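Slide 1: Why your sourdough starter is tougher than you think

Hi everybody, so glad to see a full room in Skenovville! Quick hello, then straight into flour and water. Mention that Apostolos has the sample jars at the back (sniff them at the break, please, they're wonderful).

Slide 2: Two flours, one jar

Rye first, then white. Tell the February story: I left my starter in the fridge for 25 days, gray liquid on top, smelled like nail polish. Pour it off, feed it, wait. It was doubling again after 2 days!

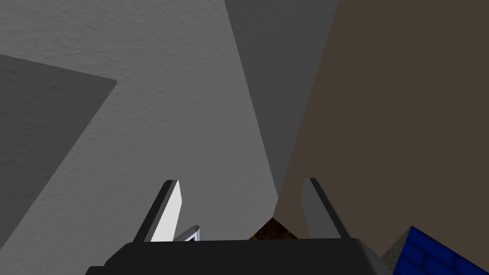 Slide 3: Feeding by feel

Forget the clock for a minute. Look for bubbles at the sides and a domed top. Once the dome sinks, it's hungry. Ask who names their starter. Mine is Grorkis, and I will take no questions on that.

Warm kitchen, feed more often. Cool kitchen, relax a little.
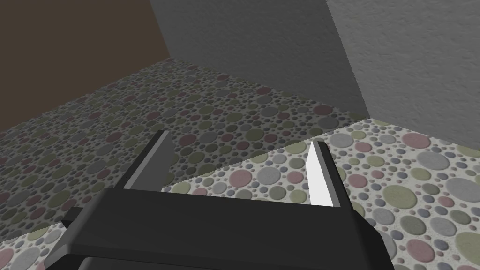

If the dough spreads flat on the board, try a shorter rise before you blame the starter. Ivars Stankevičius taught me that one and it saved so many loaves (pass around the Zurow rye here, butter is on the side table).

Slide 4: Your turn

Groups of 7, one jar each. Lids loose!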